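# Steeping on Hollis Street

When I asked the woman who runs Jukley whether she had always loved tea, she laughed so hard she had to put her cup down. "I grew up on instant," she said. "The powder kind, with the lemon already in it. My mother stirred it with a wooden spoon in a big plastic pitcher, and if you got the last glass, you got the sludge at the bottom. I fought my sister for the sludge!"

We were sitting at the back of her shop in Brenudton on a Thursday, a little after three, in the slow stretch between the lunch people and the school people. She asked me to leave her name out of this. She is shy about it, and she says the shop has a perfectly good one already. So I'll call her the owner, though she would tell you the bank has a fair claim to that title too.

Jukley has been open for seven years. Before that she kept the books for a flooring company, which she describes as a nice job with nice people and no windows. She started making cold tea at home one summer when her air conditioning quit, and she brought it to work in whatever jars she had washed out. Before long, she was bringing enough for the whole office.

"I'd love to say I had a plan," she told me. "I had a hot kitchen and a lot of jars. Then somebody from the warehouse asked if he could pay me for a week's worth, and I remember thinking, well, what would I even charge you? I think I said two dollars. I lost money on every jar that summer." 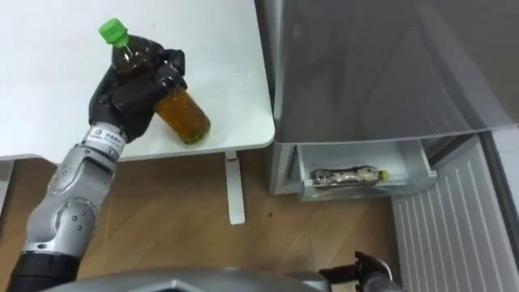 ## The trouble with sweet

Most of our afternoon went to the subject of sugar, on which she has strong feelings, gently expressed. People come in asking for unsweetened tea, she says, and then stand at the counter tearing open packets. Others ask for sweet tea and can't finish it. She doesn't hold it against anyone. Her own father takes his so sweet that she makes it separately and keeps it on its own shelf in the refrigerator, with a strip of tape across the lid.

"Sugar is where folks' grandmothers live," she said. "You tell a person their tea is too sweet and you've said something about their family. I learned that the hard way, at a church supper, and I'm still not sure I've been forgiven."

Her answer has been to sweeten less and steep more carefully. She makes her black tea with water that has come off the boil and sat for a bit, and she pulls the leaves sooner than you'd expect. For the cold brew she lets the refrigerator do the work overnight. I asked for the exact times and got a long, friendly story about a cousin's wedding instead, and when I looked at my notes later there were no times in them anywhere.

She was freer with advice for people at home. Use more leaf if you want it stronger, and leave the clock alone, because a long soak in hot water only brings out the bitterness. Don't squeeze the bags. If your tea turns cloudy in the refrigerator, it will still taste fine, and a splash of boiling water will usually clear it up again. And taste your tap water by itself once in a while. "We moved across town when I was eleven," she said, "and the tea was never the same, and my mother blamed the stove until the day we sold that house."

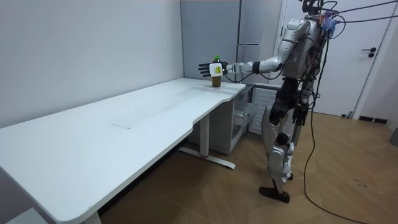 *Photo courtesy of Minderine*

Bottling came later, and reluctantly. She liked the jars, and she liked that people had to bring them back, which meant they had to come in and say hello. But jars break, and they're heavy in a bag, and the summer market is a long walk from any parking. So one winter she sat down with catalogs and a calculator and taught herself about caps and seals and shelf life, subjects she can now talk about for longer than I could have imagined.

"The first real batch was 514 bottles," she said. "I know because I wrote every label by hand. By the end, my J's looked like fishhooks. My niece came over to help and she kept drawing little suns on hers, and of course those sold first. People would dig through the ice for the ones with suns!"

That batch was gone by the second weekend of the market. The next one wasn't. It rained, and then it rained some more, and she drove home with nearly everything she had loaded that morning. She gave a good deal of it to the neighbors on Hollis Street, and one of them used it to poach pears, and the pears are on the menu now every fall. I have had them. Go in October if you can.

I wondered whether she ever got tired of tea, the way people who work in bakeries are said to get tired of bread. She thought about that for quite a while, long enough for a customer to come in, buy a scone and leave.

"I get tired of *talking* about it," she said finally. "No offense. But I still have the first cup before anyone's up, with the radio low, and that one isn't work. I don't measure it. Some mornings it's terrible and I drink it anyway." 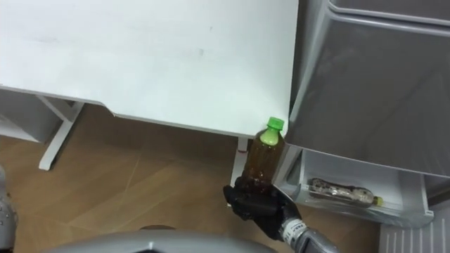
*A green-capped bottle at the corner of a white table.*

By then the school people had started to arrive, and she got up to meet them, still talking over her shoulder. There would be a peach one in July, if the peaches behaved. She was thinking about a mint, too, though her mint at home has taken over the side yard and she's a little afraid of encouraging it. She wanted to know whether I had a yard – I do, a small one – and before I had my coat on I'd been handed a cutting in a paper cup of water and told to keep it in a pot.

I planted it that weekend. So far it has stayed in the pot.

*Jukley is open every day but Monday, from seven in the morning until the scones run out.*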